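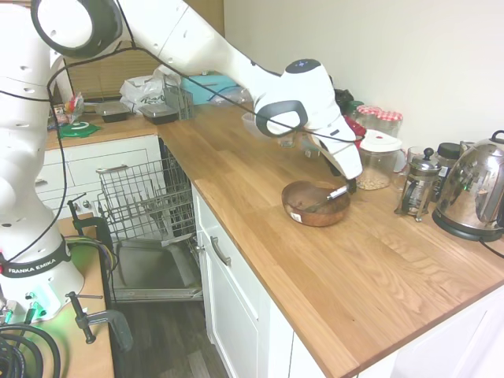
El brazo Franka Emika con la pinza sobre un cuenco, en la cocina de pruebas de Trelletti.

«La pinza cara perdió con la cuchara»

Anjani Yusof lleva desde marzo comparando pinzas en una cocina. Trabaja en Trelletti, un laboratorio pequeño que hace pruebas para empresas que quieren comprar manipuladores y no se fían del catálogo. Su último informe enfrenta dos pinzas paralelas, la Brisora y la Ovham, montadas por turnos en el mismo brazo y con el mismo controlador. Son 1.084 intentos de agarre con objetos de cocina. Hablamos con ella y con Vusumuzi Shezi, que se encarga del control.

La primera pregunta era obligada: por qué una cocina. «En una mesa de laboratorio todo queda a la misma altura y hay sitio de sobra», responde Yusof. «Aquí el brazo tiene que pasar por encima de la encimera con cosas detrás y a los lados. Un cliente me dijo que su pinza cogía cualquier utensilio. Le pedí que la probara con un mango apoyado en el borde de un cuenco y cambió de tema».

El mango inclinado es, según el informe, la prueba que más separó a las dos candidatas. La Ovham cuesta bastante más y cierra con más fuerza, pero sus dedos son anchos y planos. «Con un objeto cilíndrico y vertical es estupenda», dice Yusof. «Con un utensilio que está en diagonal, uno de los dedos toca antes que el otro, empuja el mango y el cuenco gira. A veces el agarre sale bien y lo que has estropeado es la posición de todo lo demás. Nosotros eso lo contamos como fallo. Ovham protestó y lo entiendo, pero lo seguimos contando como fallo».

La Brisora tiene los dedos más estrechos y una goma que se gasta pronto. Hubo que cambiarla cinco veces durante la campaña. Shezi no le da mucha importancia: «Es una pieza barata y se cambia con un destornillador. Lo que me molesta es que no avisa. La fuerza que mide la pinza es la misma y el mango empieza a resbalar. Si no miras la goma, culpas al software».

Culpar al software fue, de hecho, lo que hicieron. Shezi cuenta que perdieron 21 días revisando el controlador, un Yoon que habían instalado poco antes, por un deslizamiento que al final venía de la goma. «Aprendí mucho sobre el controlador», dice. «No era lo que tenía que estar haciendo».

Del Yoon habla bien, con reservas. Le gusta que permita limitar la fuerza de contacto en cada eje por separado, algo que para bajar una pinza hacia un recipiente resulta muy cómodo. Le gusta menos la documentación. «El parámetro de amortiguación aparece con dos nombres distintos según el capítulo. Escribí a soporte y me contestó Suqin Song, que me mandó una tabla hecha por ella. Esa tabla debería estar en el manual».

Preguntamos también por el brazo. ¿Habría cambiado el resultado con otro? Yusof cree que en las cifras absolutas sí, en el orden no. El suyo tiene siete articulaciones y eso ayuda a llegar al mismo punto con posturas diferentes. «Con seis habríamos tenido que mover la base en varias pruebas. La base va sujeta a un tablero con mordazas de taller, así que moverla supone recalibrar. Por la tarde ya no lo hago, porque me equivoco».

El cable es otro asunto que el informe despacha en un párrafo y que en la conversación ocupa bastante más. Va por fuera, a lo largo del brazo hasta la muñeca. «Si lo dejas corto, tira de la muñeca en los giros grandes», explica Shezi. «Si lo dejas largo, se engancha. Tenemos una medida que nos funciona para esta pinza y otra para la otra, y cada cambio son veinte minutos de bridas». Yusof le corrige: media hora.

La comparación deja fuera los objetos blandos. Una bolsa de plástico arrugada, reconoce ella, sigue siendo un problema para las dos pinzas, y no quiso publicar unos resultados que dependían sobre todo de cómo había caído la bolsa. Tampoco hay datos de vidrio lleno. «Vacío sí. Lleno, cuando tenga a quién pasarle la factura».

A quien tenga que elegir ahora le recomienda la Brisora para utensilios y la Ovham para botes y tarros, y le pide que no lea solo el promedio. «La diferencia global es pequeña. Si miras por tipo de objeto, hay casos en que una dobla a la otra. El promedio no le sirve a casi nadie».

El siguiente trabajo será con cámaras. Quieren comparar una montada en la muñeca con otra fija junto a la encimera, usando los mismos objetos y la Brisora con goma nueva. Shezi ya ha pedido un cable más.

Compartido 21 veces · 3 comentarios

Sutrisno Lumenta
¿Las gomas las compráis al fabricante o las cortáis vosotros? Nosotros las cortamos de plancha y duran más, aunque quedan feas.

Fikri Chong
Lo de contar como fallo que se mueva el cuenco me parece correcto. En hostelería, si me giras el plato, lo has hecho mal.

Anjani Yusof
@Sutrisno Del fabricante, para que la prueba sea comparable. Pero mándame el grosor de la plancha.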